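Bin liner keeps slipping down inside a small round bin

Posted in Home and Cleaning, August

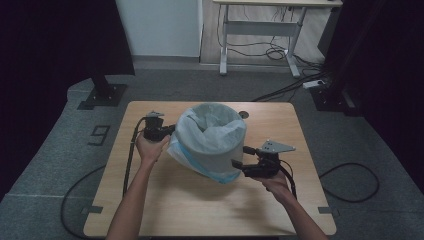 The bin on the table, white liner folded over the rim

I have a small round bin that I line with a white bag. I fold the top of the bag over the rim when I put it in, and for the first day it stays put. After that the fold creeps up, one side drops in, and the rubbish ends up between the bag and the bin. I then have to wash the bin out, which defeats the point of a liner.

The bags are Skesow ones, sold in a roll of 200. I have used 7 so far and all of them have done the same. There is a fair bit of spare bag bunched up inside the opening once it is folded over. I don't know if that matters. I would like to avoid buying a new bin if I can use up the roll.

Posted by pimell_lane

Your bags are too wide for the bin. A liner stays up by gripping the outside of the rim, and if there is slack it has nothing to grip with.

Measure round the outside of the rim with a piece of string. Then lay a bag flat, measure across the opening and double it. If the bag figure is a lot bigger than the string, you have slack to take up.

You can do that with the roll you've got. Put the bag in, push it down to the base with your fist so the air comes out, and fold the top over. Gather all the loose plastic to one side on the outside of the rim, twist it and tie a small knot in it. The fold should now feel snug all the way round. It takes a minute once you've done a couple.

The air is worth bothering about. If there's a pocket of it under the bag, the rubbish can't sit on the bottom and its weight pulls on the rim instead.

When the roll is finished, take the string to the shop. I buy Ollov bags and the width is printed on the packet.

Posted by bramwell232

Big elastic band round the outside, under the fold. Done. Mine came off a bundle of post.

Posted by teatowel_2

The knot works, but undo it before you lift a full bag out or you'll tear the top. I also fold over a good hand's width, where I used to do just enough to cover the edge. A short fold works its way back up every time you press something down.

Elastic bands are fine too. They perish after a few months if the bin is near a radiator, so keep a spare. I wouldn't use tape, it leaves a sticky line on the rim that picks up dust.

Posted by ollerton_k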